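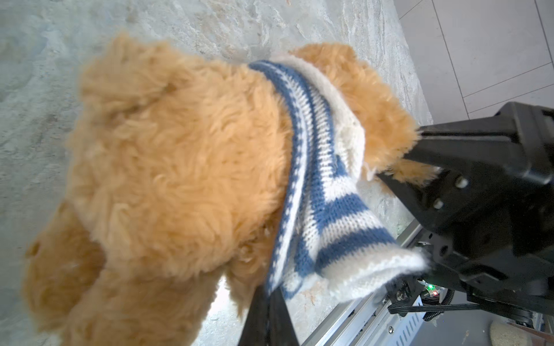 The local history room at the Enano Public Library is up one flight of stairs and to the left, past the large print shelves, and if you come in the morning you will probably have to wait for a chair. I came in the morning. The local history librarian was helping a couple who had driven in from two counties over to find out where a great-grandmother was buried, and she waved me toward the window and said she'd be ten minutes. It was closer to forty, and I didn't mind a bit, because I got to listen.

She has run the room for a good long while now, and she asked me early on not to put her name in this piece. "People write to me as it is," she said. "I'd like them to write to the room. I won't always be here and the room will."

So she is the librarian in what follows, and I hope she'll forgive me for saying that she is the reason most of us know the room exists.

We had meant to talk about the Dramani ledgers, and we did get there, but she wanted to begin with the 929s. If you have ever done family history in a library you'll know the number, even if you never knew you knew it. It's where the genealogies live in the Dewey system, and in Enano it takes up the whole north wall.

"When I started, 929 was one bookcase and a spinner rack," she said. "I'm not exaggerating. It was the county histories, a few family books somebody's aunt had typed up and had bound at the print shop, and a lot of empty shelf. I used to dust it and feel sorry for it. And then people began bringing me things. I never advertised. One family would give a copy of their book, and their cousins would see it and say well, ours is longer."

She laughed at that and then took me over to look at a few. Some are properly published. A good many are in three-ring binders with the tabs falling off. There is one from Nedov, up the river, that runs to four volumes and follows a single farm from the first deed to the sale of the last cow, and she told me it gets more use than anything else on the wall. People come in who have no connection to the family at all and sit down with volume two.

I asked how she decides what to take.

"If it's about people who lived here, or up in Nedov, or anywhere along the river road, I'll take it. I don't check the arithmetic. I had a gentleman very upset with me once, a few years back, over a birth date in somebody else's book that he said was wrong by a year, and he wanted it off the shelf. I told him to write me a letter saying so and I'd put the letter in the book. He did, and it's still in there. I think that's fair to everybody. Then the other side of the family wrote a letter too, so now there are two letters."

The ledgers came by a different road. The Dramani Dry Goods Company had its store on the corner across from the depot and closed its doors before either of us was grown, although she remembers the sign. When the building was finally being cleared for apartments, the new owners found the company's books stacked in a dry corner of the upper floor, and they had the good sense to telephone before they rented the dumpster.

"They said a few boxes," she told me. "I took my own car. I thought I'd make one trip and be back for lunch." It was 200 boxes in the end. She made the one trip, came back with what would fit, and then got on the phone to the county road department, who lent her a truck and a driver for the afternoon. She still sends the road department a pie in November.

What is in the boxes, for those who haven't been up to see, is mostly store accounts. Who bought what, how much of it, and when they paid. It doesn't sound like much until you sit down with one, and then you can lose a day. She pulled a volume for me that she'd been working through and read a page aloud, running her finger under the lines without touching the paper. Calico. Lamp wicks. A pair of child's boots, and the same boots returned. Four yards of black ribbon.

"Now, you can't know for certain what the ribbon was for," she said. "But I went and looked at the burials for that same month, and there's a little one in that family. I had to go and stand by the window for a minute. I've been at this a long time and it still does that."

I wondered whether anyone besides herself had the patience for them, and she corrected me very kindly. A quilting group from Nedov came down on the van to look up fabrics and stayed until closing. A high school class used a single year's accounts to work out what an ordinary family spent on coffee. And genealogists love them, because the store wrote down married daughters under their own names when the courthouse very often didn't.

"There's a woman I've been helping who had been looking for her grandmother's sister for years and years. She'd been to the courthouse, she'd been to the churches. And there was the sister, buying thumbtacks."

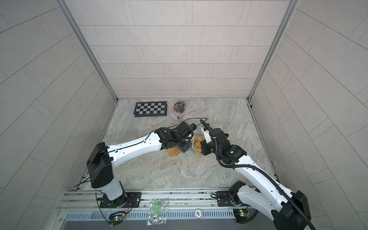
Two white robot arms meet near the center of a marble-patterned floor.

We stopped there for coffee, which in the local history room means going down to the staff kitchen and drinking it standing up, since nothing wet goes past the stair gate. She is strict about this. She is also strict about pens, and about coats being hung up, and about people licking their fingers to turn a page, and I have seen her cross the room at a speed that would surprise you. But she never scolds. She just appears at your elbow with a pencil.

Back upstairs I asked about the newspapers. Anybody who grew up in Enano will remember the Ritunar, which began as a weekly, tried being a daily for one unhappy stretch, and went back to being a weekly until it stopped. The library has nearly 300 reels of it on microfilm. The reader she has for them is older than some of the staff, and she oils it herself.

"I'm very fond of that machine," she said. "I know it groans. I know the left-hand crank sticks. The children who come in for school projects think it's wonderful, because you can make the years fly by, and they all want to do the fast part. I let them do the fast part. Then I say all right, now stop somewhere and tell me what was on sale."

There has been talk of getting the Ritunar scanned and put up where people can search it from home, and she is all for it, with one or two worries that I thought were worth setting down here in her own words.

"I want it done. I've asked for it in the budget more than once and I'll ask again. So many of our people moved away, and they can't get here, and it's their paper too. What I'd be sorry to lose is the page. If you search a name you get the name. You don't get the church supper next to it, or the letter to the editor about the dogs. Half of what I know about this town I found while I was looking for something else. So I'd like them to scan it so you can turn the pages, and I've said so, and they've been very nice about it."

She is also hoping for some help with the index. The library has a card index to the Ritunar's marriages and deaths, begun by a long-ago predecessor in the most beautiful handwriting and carried on by whoever had the desk after that, in handwriting that gets less beautiful as you go. Hers is the least beautiful, she says, and she showed me a card to prove it. The index has a gap in the middle — the drawer for one run of letters went missing during the move from the old building — and she has been filling it back in from the film on slow afternoons, a bit at a time. She has reached the letter M.

It was getting on for four by then and a small line had formed at the desk, so I asked her the thing I had meant to ask first, which was what she'd tell somebody who has never set foot in the room and thinks perhaps they don't have the right sort of family for it.

She thought about that for quite a while, and straightened some pencils.

"I'd tell them to come and bring whatever they've got. It can be one name. It can be the name of a street. I had a man come in with a spoon, because it had initials on it, and we had a lovely time with that spoon. I don't want anybody thinking they have to have done their homework. And if your people only got here last year, then bring me something from last year. The church bulletin, the menu from the restaurant, the soccer team picture with the names written on the back. Please write the names on the back! I have drawers full of handsome people and I don't know who a single one of them is."

She keeps those in an album on the front table, as it happens, with a pad of paper beside it, and every so often someone turns a page and says, good heavens, that's my uncle. I went through it before I left. I didn't find anybody of mine, though there is a porch in one of them that I would swear is my grandmother's, and I wrote that down on the pad with a question mark and my phone number.

The local history room is open whenever the main library is, except that the ledgers have to be asked for by 3 in the afternoon so there is time to bring them up and put them away again. Donations of family books can be left at the front desk downstairs. The pencils are free, and she'd like them back.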